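Rerovetti » Workshop » Checklists » Hand-held gripper station, pre-session inspection

Bench 2, ball and box task. Written up by Radoslava Havlíček, with comments from Liam Marsden and Oldřich Paulík. Last changed December 8, 2023.

I love this station. It is the simplest one we have and it teaches you more about grippers than anything with a motor in it. It also goes out of tune in small ways that you only catch by going down the list, so please go down the list! Mark each line OK, FIX or STOP. A STOP means no session until Bořivoj Mikuš has looked at it.

PART A. TABLE AND FLOOR

A1. White board lies flat on the wooden table and does not rock when you press each corner.
Result: OK
Comment: Much better with the new grip strips under it.

A2. Board wiped down with a barely damp cloth. No grit, no tape ends.
Result: FIX
Comment (Liam): One speck in the work area. I know it sounds fussy, but a crumb under a fingertip will scratch the board and then we look at that scratch for months. Wipe toward yourself and finish with a dry cloth.

A3. Floor clear where the operator stands. Tripod and rails not pushed out of place.
Result: OK
Comment: Please walk the long way behind the tripod. A bumped leg costs us a whole calibration.

PART B. FINGERS

B1. Finger screws tight. Use the short hex key from the Taltside tray and stop when it stops. No leaning on it.
Result: OK
Comment (Oldřich): These screws go into plastic, and stripping one means printing a new finger. Feel for the stop, then hands off.

B2. Finger faces checked for cracks, chips and worn edges. Run a fingernail along the bevel.
Result: OK
Comment: Light scuffs are fine and I rather like them, they show the tool is getting used. A chip you can catch with a nail is a FIX.

B3. Fingers open all the way and sit even with each other over the board.

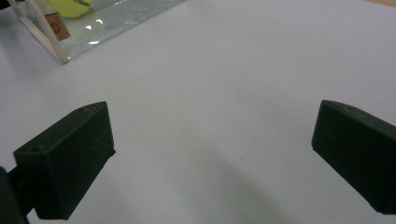
Squeeze and release five times, slowly, and listen. A healthy gripper is almost silent. If you hear a click on the way back out, the return spring is rubbing and the cover has to come off. It is a quick job and quite a satisfying one (do ask Oldřich to show you, he has the knack of getting the spring back in without launching it across the room).
Result: OK

B4. Cycle count read from the log. Clean the slides every 500 squeezes.
Result: FIX
Comment (Liam): We had 90 left before the next cleaning at the start of the shift, so I did it early. The dry brush only, no oil! Oil picks up felt fluff from the ball and turns into a gray paste. We found that out in August and it took me an entire afternoon with cotton swabs.

PART C. PLATES AND CABLES

C1. Plate on top of each gripper is firm. Try to wiggle it with two fingers.
Result: OK
Comment: Any play at all is a STOP. The dots have to stay put relative to the fingers or the position data is useless.

C2. Plates clean, no thumbprints over the dots.
Result: OK
Comment: Lens cloth only, please.

C3. Cables run free from both grippers, with no kinks and nothing standing on them.
Result: OK
Comment: Sweep each gripper through its full reach before you sign this one. If you feel a tug anywhere, let out more slack. Halás clips are in the second drawer, and they hold beautifully without pinching.

PART D. BALL AND BOX

D1. Clear box opened up fully, top open, seams whole.
Result: OK
Comment (Radoslava): The sides sag a bit and that is normal for this kind of box. What I care about is the binding at the corners. If the stitching lifts, a fingertip will find it and drag the box along.

D2. Ball has even felt and no flat side. Swap it after 170 runs.
Result: OK
Comment: Spares are in the Clistora bin. Write the run count on the bin card, not on the ball.

D3. Hold test. Close one gripper on the ball near the board, keep it still, then turn your wrist a little each way. The other gripper stays open by the box. The ball must not creep between the fingers.
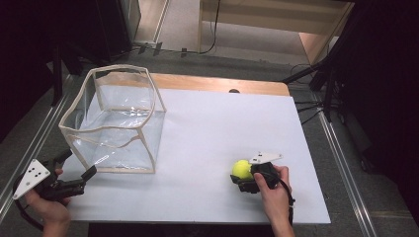 D4. Repeat the hold test with the grippers swapped.
Result: OK
Comment (Oldřich): Both feel great today. Left one needs a slightly firmer squeeze, within limits, keep an eye on it.

PART E. SIGN-OFF

E1. All FIX lines closed or handed over in writing.
Result: OK. A2 wiped, B4 cleaned.

E2. Sheet put in the blue folder, copy to Otakar Urban.
Result: OK

Open item for next time: order more dry brushes, and try the softer ones too. I am really curious whether they reach the back of the slide.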